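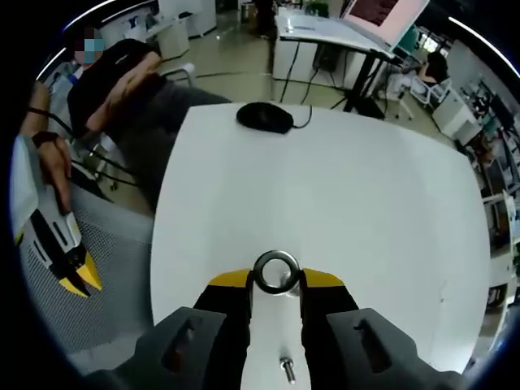 February, 7:40 pm
By Halima Okoth

Re: Level 9 vault and beam order, Zepeda Invitational

Nicanor Xolalpa wrote:

> Can someone confirm the rotation for the Level 9 session? The draft I have
> puts our girls on vault first and beam last, with a bye between bars and
> beam. Fulgencio says the Grustedby sheet shows the opposite. Also, is the
> springboard choice ours or the host's? Two of mine are used to a softer
> board and I would like to know before we travel.

Nicanor,

Your draft is the superseded one. Fulgencio has the current sheet. Level 9 goes in Olympic order, and the starting event depends on squad. Yours is squad 2, which starts on beam and finishes on bars. The bye falls after floor, so allow for a cold vault warm-up and have the girls keep their tracksuits with them.

On boards: the host is supplying one soft and one medium. You may bring your own provided it is shown to the equipment judge before the general warm-up closes. Changes between first and second vault are permitted – the coach makes the change and has to be clear of the runway before the green light. Please don't leave the spare board beside the table, as we had a near miss at Ledolis last season.

Warm-up on beam will be by squad block, not by individual touch. The block is timed from when the first gymnast mounts. If a coach wants to adjust the mat at the dismount end, that comes out of the block time.

Entries stand at 163 across all levels. The program can't take any more, so late additions will go on a waiting list and be offered places only where there is a withdrawal in the same age group. Substitutions within a club are fine until the draw is published. 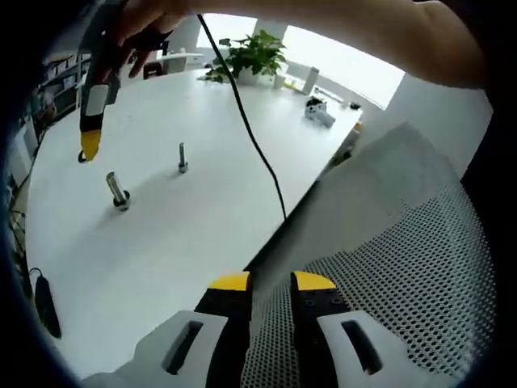
Mesh-backed office chair.

Two further items for all clubs:

1. Floor music goes to Erzsébet Kovács as a single file per gymnast, named with club and surname. Please trim any silence at the front. She will not be editing tracks on the day.

2. Parking at the Nellon centre is limited to 40 spaces on the gym side. Minibuses should use the lower lot and unload at the side door. The walk from there is 400 metres, so factor that in if you are carrying boards or a first aid kit.

Melaniia Holovko is handling judges' travel claims this year. Send them to her directly and leave me off the copy line.

The corrected rotation sheet goes out with the draw. Until then, work from Fulgencio's version and bin the others.

Halima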